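News > Members > July round-up

Mesh baskets and rails: changes to the hire shelf at Pradel 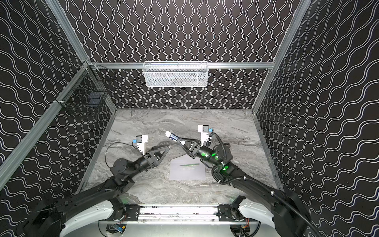

A white mesh basket hung from a horizontal rail.

Tue 15 July

The hire shelf at the Pradel storeroom is being rearranged over the summer, and members who borrow tools or kitchen kit should read this before their next visit.

The old plastic crates are going. They stacked badly and the lids cracked, and small parts ended up at the bottom where they were hard to find. Smaller items will be kept in mesh baskets hung on rails along the long wall. Larger things such as ladders, the carpet cleaner and the two gazebos stay where they are.

We ordered the baskets from Nutex in April. The last batch arrived short and we are still waiting for 9 of them, so the sewing and baking sections will stay in crates until they come. The cost of the whole job, rails included, was £1,020. Of that, £616 came from the spring sale and the rest from hire fees.

Each basket will have a card tied to the front with the section name and a list of contents. Please check the list when you take something out and again when you bring it back. If a part is missing, write it on the card and tell whoever is on the desk. You will not be charged for things that were missing before you borrowed them.

There are now 167 items in the catalogue. A few have been withdrawn, including the older of the two hedge trimmers and the fondue set. The jam pan has been replaced with a larger one. It is heavy when full, so think about how you will lift it.

Hire charges stay the same until the end of the year. The loan period is still one week, and you can renew once by phone or at the desk if the item has not been booked by another member.

The storeroom will be closed for two afternoons while the rails on the Liem Street side are fitted. Dates will go on the door and in the next newsletter. Returns during that time can be left at Nondia, the café next door, but please do not leave anything with a blade or fuel in it.

Shares 9 | Comments 0

Previous Next Back to news Catalogue Contact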